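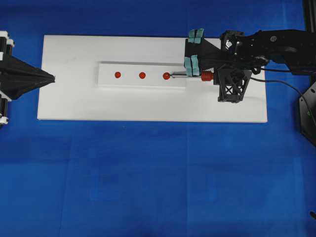
Figure 1. Support blanc mat sur tissu bleu, avec trois petites perles rouges alignées.

3. Éclairage et contraste de fond aux postes de travail fin

3.1 Cadre de l'enquête

Les recommandations usuelles relatives aux travaux de précision portent avant tout sur l'éclairement horizontal. La luminance du plan et celle de son pourtour immédiat sont plus rarement relevées, bien qu'elles déterminent l'état d'adaptation de l'œil pendant la tâche. L'enquête a porté sur 328 postes répartis entre deux sites, Miltwood et Flumville, où s'exercent des activités de montage, de retouche et de contrôle visuel. Les postes équipés d'une loupe éclairante fixe ont été traités à part (section 4).

Un plan clair posé sur un pourtour coloré de luminance moyenne (fig. 1) correspond à la configuration que Hamann désigne comme « plan inséré ». L'opérateur y dispose d'une zone centrale à forte réflectance, bordée d'une zone plus sombre sur laquelle le regard revient entre deux opérations. Le rapport de luminance entre les deux zones dépend alors davantage du revêtement que de la source. Les pièces de petite taille et de teinte saturée se détachent bien dans cette configuration ; les pièces translucides ou faiblement colorées posent en revanche des difficultés, en particulier lorsque la lumière arrive de face et que les ombres portées disparaissent.
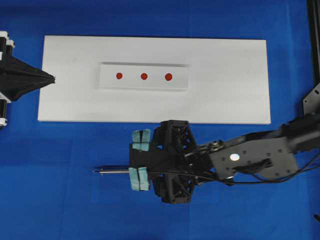 3.2 Mesures photométriques

L'éclairement a été relevé au centre du plan, puis en 8 points du pourtour, à hauteur de la surface utile. Les mesures ont été faites en septembre, stores baissés, après stabilisation des luminaires. La valeur médiane au centre s'établit à 940 lux pour le site de Miltwood ; elle est nettement plus faible à Flumville, où les rampes sont suspendues plus haut et ne comportent pas de diffuseur.

La luminance a été mesurée depuis la position habituelle des yeux, l'appareil étant incliné vers le centre du plan. Les surfaces brillantes ont fait l'objet d'une seconde série, avec un angle d'incidence modifié, afin d'isoler la composante spéculaire. Trois types de fond ont été distingués : clair mat, clair satiné et sombre mat. Les fonds à motif, peu nombreux, ont été exclus de l'analyse. 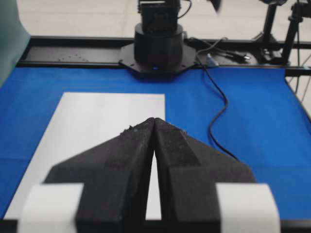
Figure 2. Éléments noirs mats devant une surface blanche.

Le cas des objets sombres sur fond clair (fig. 2) appelle une remarque. Le contraste de silhouette est alors élevé, mais le modelé interne de l'objet se lit mal : l'œil s'adapte à la luminance du fond, et les écarts entre faces voisines tombent près du seuil de détection. Un apport latéral à faible incidence améliore la lecture des arêtes sans modifier sensiblement l'éclairement moyen.

3.3 Réflexions sur les parties métalliques

L'outillage à main constitue une source secondaire d'éblouissement qui échappe aux relevés sur plan. Un fût cylindrique poli renvoie l'image des luminaires sous forme de bandes longitudinales, dont la position varie avec la moindre rotation de l'outil. 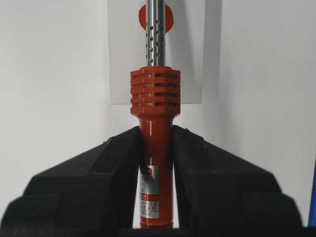

L'indice d'éblouissement calculé à l'échelle du local ne rend pas compte de ce phénomène, car la surface apparente des reflets est très petite. La gêne déclarée a donc été recueillie au moyen de l'échelle d'Ezeani, renseignée en début et en fin de poste. Les scores de fin de poste sont plus élevés sur fond sombre mat que sur fond clair mat – l'écart se maintient après ajustement sur l'âge et sur le port de verres correcteurs. Sur fond satiné, la dispersion des réponses ne permet pas de conclure. Une partie de cette dispersion pourrait tenir à l'usure des revêtements, qui n'a pas été cotée lors du premier passage et fait l'objet d'un relevé complémentaire à Flumville.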